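Gosling pick-and-sort recordings, data card

Version 2
Maintained by Hae-won Shim, Jatis
Last edited 2023-11-29

What is in it

3,377 recordings of people picking up small packaged goods with hand-held grippers and putting them somewhere else. Mostly snacks in soft wrappers. Recordings were made in homes and in the sorting hall at Zadberg. Each one comes with gripper position, jaw opening and a text label for the task. Recordings longer than 30 seconds were split, and the pieces share a session number.

Why it was collected

Zadberg packs mixed snack orders by hand. Management wants a two-armed station to take over part of that, and Jatis was hired to collect the examples it would learn from. The project proposal says the station will "free staff for higher-value work." I asked twice which work that was and got a slide with a picture of a lightbulb. I have left the phrase out of the rest of this card.

What the packers got in practice, during the pilot in February, was a second job. They packed as before and also cleared up after the station when it dropped or squashed something. Line supervisors logged the station's hours as automated hours. The clearing up went into the packers' ordinary time and does not show up in the pilot report. If you use this data to argue for labor savings, please find those hours first.

Why soft wrappers

Boxes and jars are well covered by older sets. Soft wrappers fold, slide and hide their edges, and two of them in a pile can look like one. A packer feels through the film whether there is one item or two. The grippers used for recording pass none of that on to the file, so the person holding them knows more than the data does.

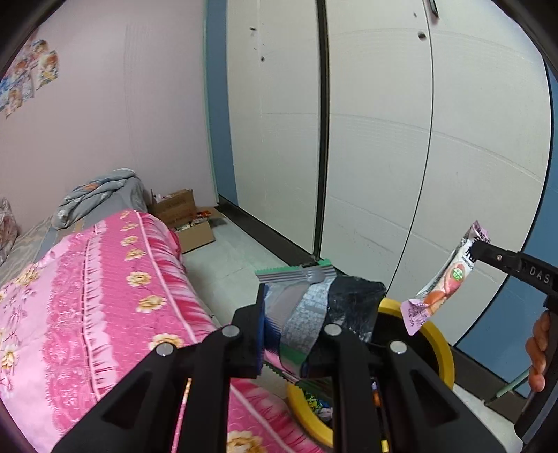

Packers who read the draft of this card sent comments, and one asked that hers go in whole. You write that we "demonstrate" the task, she says, but on the floor we call it packing, and we get paid by the order for it. With the grippers I am slower and my wrists hurt by the break, and then someone shows me a chart where the slow version is the standard the machine has to beat. Put in the chart how fast I am with my hands.

She is right about the chart. The baseline in the pilot report is the speed of people using grippers, which makes the station look better than it is. Bare-hand times were never recorded. I have asked for them and will add them if they come.

Known problems

- Failed grasps are underrepresented. Contributors were told to start over after a miss, and many deleted the first try. A model trained on this will have seen very little recovery.
- Home recordings and hall recordings differ in lighting, height of the work surface and amount of clutter. Don't mix them without checking the location field.
- In 9 sessions the left and right gripper channels are swapped. They are listed in swapped.txt and have not been fixed.
- Task labels were typed by contributors. "Sort," "tidy" and "pack" are used for the same thing.

Consent and pay

Home contributors were paid per accepted recording, which is how the deleted misses came about. Zadberg packers recorded during their shifts. They signed a form, but the form was handed out by their supervisor, and I would not call that a free choice. Anyone can have their sessions removed by writing to the maintainer, with no reason given. Packers at the Jostesstead site were asked to join and declined, so there is nothing from that site here.

Uses I would advise against

Do not use the recordings to rate or compare individual workers. Session numbers can be matched to shift lists by anyone who has both, and Zadberg has both. Do not quote success rates from this set as evidence that a station is ready for a packing line.

Changes since version 1

Added the location field. Removed recordings with faces in view. Rewrote the section on purpose, which had been copied from the proposal.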